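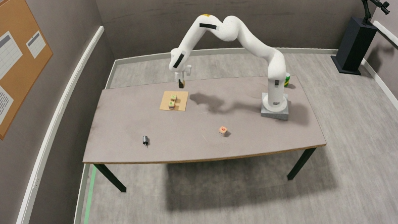
Une abonnée nous écrit qu'elle a attendu la navette Plikevby un soir de pluie, sans trop y croire, et qu'elle est arrivée à la gare avec de l'avance sur son train. Elle demande si la ligne va durer, et surtout si elle finira par passer devant l'hôpital.

Bonne nouvelle : oui, deux fois oui ! Plikevby, qui exploite depuis janvier les navettes sans conducteur entre la gare et le campus de Novby, prolonge son service et ouvre une seconde boucle. Elle desservira l'hôpital, la piscine et le quartier des Tanneries, avec 11 arrêts au total. On l'attendait, celle-là, et on est franchement ravis de pouvoir l'écrire.

**Ce qui change pour les passagers**

La première ligne garde son tracé. Les horaires s'étendent le soir (dernier départ de la gare à 23 h, enfin !) et la réservation n'est plus obligatoire aux heures creuses : on se présente à l'arrêt, on monte. Aux heures de pointe, il faut toujours passer par l'application, qui affiche maintenant le nombre de places libres avant de valider.

La boucle de l'hôpital demandera un peu plus de patience. Elle emprunte l'avenue du Canal, où les vélos, les livraisons et les bus se partagent une chaussée étroite, et la navette y roulera sans passagers pendant 27 jours. Un opérateur restera à bord tout l'été, y compris après l'ouverture au public. La vitesse est limitée à 40 km/h sur l'avenue et bien en dessous devant les écoles.

**Sous le capot**

Le logiciel de conduite vient toujours de Xiong. La nouvelle version gère mieux les véhicules garés en double file : la navette n'attend plus sagement derrière une camionnette que son chauffeur revienne, elle se décale quand la voie d'en face est dégagée. Nous avons fait l'aller-retour jusqu'au campus et la différence se sent tout de suite, les freinages sont plus doux aussi. Il reste des hésitations au rond-point de la Poste (les habitués connaissent).

Côté supervision, Plikevby confie le suivi à distance à Clurix, dont le centre se trouve à environ deux kilomètres du dépôt. Si une navette s'immobilise, un agent peut parler aux passagers et lui proposer un autre itinéraire. Il ne la pilote pas.

**Et le prix ?**

Le trajet reste gratuit pour les abonnés du réseau urbain. Pour les autres, un ticket de bus ordinaire suffit, correspondance comprise. Les vélos pliants sont admis, les poussettes aussi, et la rampe se déploie désormais à chaque arrêt sans qu'il faille la demander.

Si vous testez la boucle dès son ouverture, racontez-nous ! Les récits de trajet, même ratés, nous intéressent beaucoup, et nous en publierons plusieurs dans la lettre de rentrée.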